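**Folding board or solid board for a home set?**

**pawnbroker42** wrote:

So I finally talked my household into a real chess corner by the window and I'm stuck on the board. The Zotano solid one is gorgeous, but it weighs a ton and lives wherever you put it. The Lorkano folds in half and goes on a shelf. Has anybody lived with both?

**rookhouse** wrote:

Folding, all day long! I've carried mine to the park, to the cabin, to the Uleck club on Friday nights, and it still closes flat. People get snobby about the seam, but once you're ten moves into a good Sicilian you won't see it. 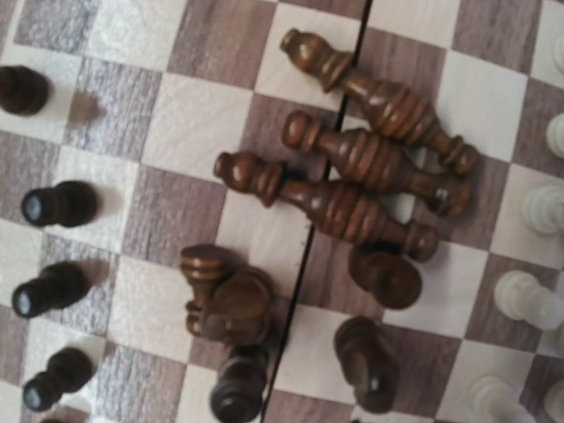

The wood matters way more to me anyway. Pale squares with real grain, brown pieces with some shine to them — I could stare at a set like that all evening, and my endgames are bad enough that I often do.

**slowbishop** wrote:

> once you're ten moves into a good Sicilian you won't see it

Gotta disagree. I see it every single game. My old folder got a little ridge down the middle after two winters of dry heat, and the pieces on the fourth rank leaned like they were on a boat. I switched to solid and would never go back.

**rookhouse** wrote:

Two winters next to a radiator, I bet. Keep it away from the heat and you're fine.

**slowbishop** wrote:

It was across the room from the radiator, thank you.

**tempo_gain** wrote:

Both of you are skipping the fun part, which is piece size! Measure your king's base before you buy anything. I squeezed a big set onto small squares once and castling felt like parallel parking. Also, the Rodrigues shop will let you set pieces on a board before you pay, so bring your king along.

**pawnbroker42** wrote:

Love this, thank you! My king is on the chunky side, so that might rule out the small Lorkano. Going to Rodrigues on Saturday with the king in my coat pocket.

**slowbishop** wrote:

Try the solid one while you're there.

**rookhouse** wrote:

And then carry it back to the car and tell us how your arms feel :)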